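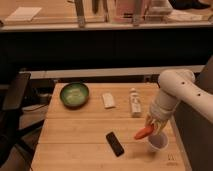
Plunon wants $40 a month to tell me what to have for lunch. I did the free trial in January. Some notes, because my feed is full of people who swear by it.

First thing it asks for is your "food personality." There are 4 of them. I got Grazer. My sister got Grazer. Two people at work got Grazer. I'd love to meet one of the other three.

Then it sets your daily number. Mine was 3,313 calories. I sit at a desk and walk to the bus. I retook the quiz with the same answers and got a different number, lower by a lot. Support told me the plan was "still learning me."

The ads say members save up to 3 hours a week on meals. Compared to what? I looked for the source. It's a survey of their own members, and I couldn't find how many people answered or what they were asked.

The meal ideas themselves are fine. Carrots and hummus. Rice bowl. Eggs. You could get the same list off the back of a grocery flyer, and the flyer has coupons.

What bugs me more is the shopping button. Every plan I got sent me to Flolia for the "recommended" pantry stuff. Flolia oats, Flolia lentils, Flolia broth. The store brand at my Lulden was cheaper on every item I checked. Lentils are lentils.

Is Flolia paying for that spot? The terms page says "some partners may compensate us." Some. May. OK.

A few people have replied that it works for them and they've stuck with it since last summer. Good, I mean that. But if you're cooking at home every night after years of takeout, I'd give the credit to the cooking.

Canceling, by the way: you can sign up in the app but you can't cancel in the app. You have to go to the website, on a computer, and click through a page offering you a "pause" first. I paused by accident — the buttons are the same color.

Going back to the notepad on my fridge. Will report if my food personality changes.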